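Skarkholm swap shelf reopens with room for kitchen things

17 August 2022

The swap shelf at the Skarkholm library is open again after a long summer break, and by the look of the bicycles leaning against the fence on the first morning, plenty of people had missed it. More than 500 items changed hands there last year, most of them books and children's clothes, and this season the library has cleared out the old newspaper room so that kitchenware can have a place of its own.

"People kept asking me where they could leave a good saucepan," said Ivone Rezende, who has looked after the shelf from the start and still writes all the labels by hand. "I had to send them home with it, and that always felt a little sad."

The rules are much as they were. Bring what is clean and whole, take what you will use, and please don't leave bags outside the door overnight, however tempting it may be on the way home from the late bus. Each household may bring 2 boxes per visit. Electrical goods are still not accepted, though Veikko Miettinen will be at the side table in the afternoons to look over lamps and toasters and tell you – kindly, as is his way – whether they are worth repairing.

Food containers are welcome as long as the lid comes with them. Last year a whole drawer filled up with lids that fitted nothing at all, and Roos Lambrechts spent the better part of December trying to match them up.
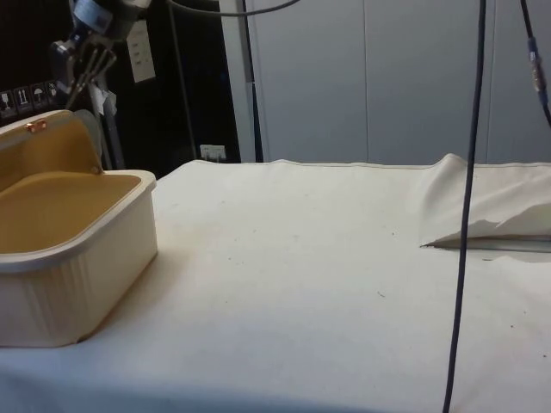 Do you need a library card to use the shelf?

Anyone may bring or take things, card or no card, and visitors staying in town for the summer are just as welcome as the rest of us.

The newspapers, for those who were wondering, have moved upstairs next to the map cabinet, where the chairs are softer and the light is rather better.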